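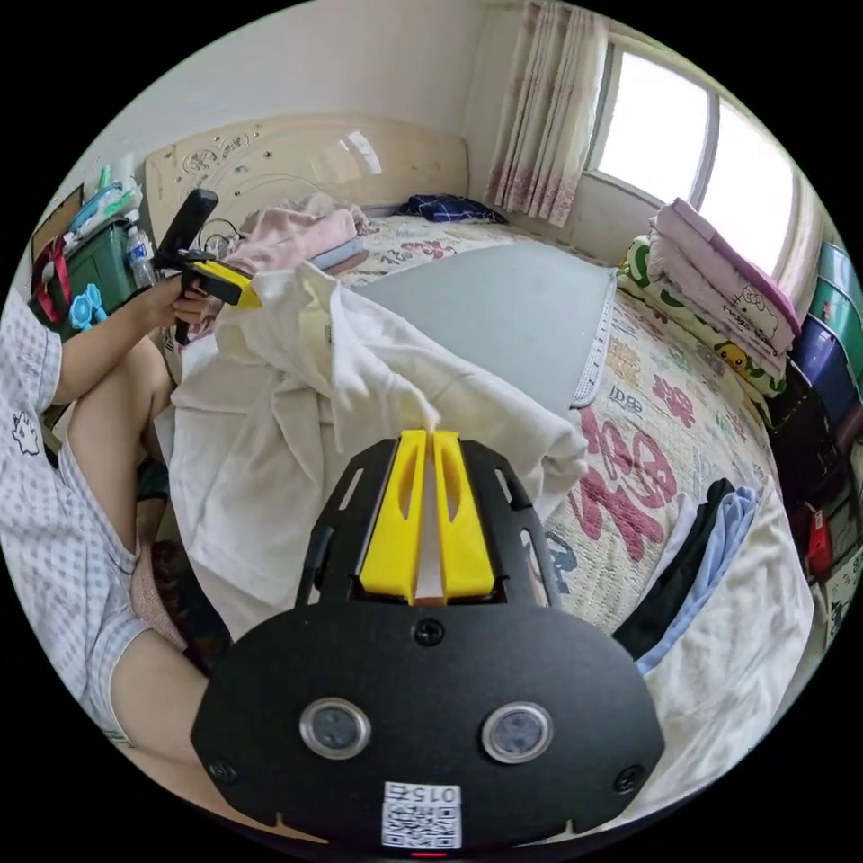
Trullex 2-channel motor controller: bench review

The Trullex is a small board that drives two brushed DC motors from one supply and closes the position loop on the board itself. I bought it to replace a pair of Bendora drivers on a geared arm joint, where holding position under load had always been the weak point.

Setup

Wiring took one evening. The screw terminals accept fairly thick wire, but the encoder header is a fine-pitch type and the mating plug is not in the box. The manual lists the encoder pins in reverse order on one page and correctly on the next. Trust the second drawing.

Configuration is over serial. Gains, current limit and deadband are plain text commands, and a save command writes them to flash. There is no graphical tool for it. I used the Skoris terminal and had no trouble.

Holding position

My encoder gives 3248 counts per output turn. With the default deadband of 2 counts, the joint hunted constantly and the motor buzzed. Raising it to 36 stopped the noise, at the cost of a little slop that I can feel by hand but that does not matter for this arm. Lowering the integral gain helped too.

The loop runs at 1000 Hz. That is fast enough for anything with this much gearing.

Complaints

The current limit applies to both channels together. If one motor stalls, the other slows down. The fault LED uses the same blink code for overheating and low voltage. Firmware updates erase saved gains, so write them down first.

Verdict

Better at holding than the Bendora pair, and quieter once tuned. If you need separate current limits, look at the Agarwal board, which costs more and needs a heat sink. I am keeping the Trullex on the elbow joint and leaving the old drivers on the base.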